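From: Sushil Sandhu
To: Skemance parts-handling list
Date: 2024-01-21
Subject: Re: Shelf layout for black moldings, two-tier units

Jeptoo Sang wrote:

> We are still getting rub marks on the glossy face of the large
> moldings at Clundau. They are stored flat, face down, two deep, with
> the small trays nested inside. The foam liner helped for a while. Is
> anybody on a different layout, and does the two-tier unit have the
> depth for it? Ours are the 652 mm boards.

Jeptoo,

The 652 mm board is deep enough. We run the same board at Drummond and changed the layout in June. What we use now:

Upper tier: large molding and small trays only. Small trays go base down, on the diagonal, toward the right-hand end, with a gap between them. They are not nested and not stacked. The left half of the board stays clear as a landing area for the large part.

Lower tier: small parts. Square black boxes toward the front, gray discs farther back. Discs can lie as they come, one layer. Do not put them on the upper tier even for a minute — a disc under a molding will mark it faster than your foam ever did.

Handling: the large part is lifted by its two long edges, upright, pointed end up, and stays upright until it is over the clear area. Contact on the rim wherever possible. The inner face and the raised center section should not touch the front edge of the shelf on the way in. Most of our marks came from exactly that, and I would check it before blaming the stacking.

On the liner: we took ours out. It held grit, and after 160 cycles it was worse than the bare yellow board. Wipe the board at the start of the shift, dry cloth, no solvent. Skurnuvness sell a replacement edge strip if the front edge is chipped. We have fitted 2 and they are adequate.

Clearance between tiers matters less than I expected. Nothing tall goes on the lower tier, so we left the brackets where they were. If you do move them, allow over 4 fingers above the discs or you will be fishing for the back row.

Large molding held upright at the upper tier, small trays behind on the board:

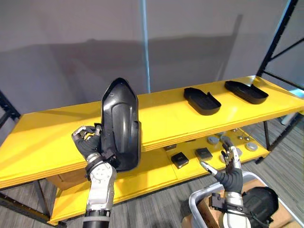
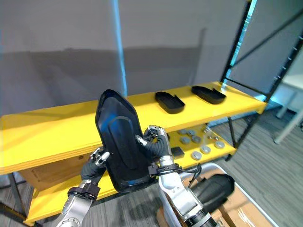 Pushpa Kaushik replied that the diagonal placement costs her one tray position per board and asked whether the small trays could go square to the back edge if the gap was kept. She had tried it for a week without new marks, but picking was slower, as the lip is harder to get hold of when it faces straight on. She will send the rejects sheet to the list when the month closes.

Skemance parts-handling list | Contact the list owner: Upendo Nyaga | Back to top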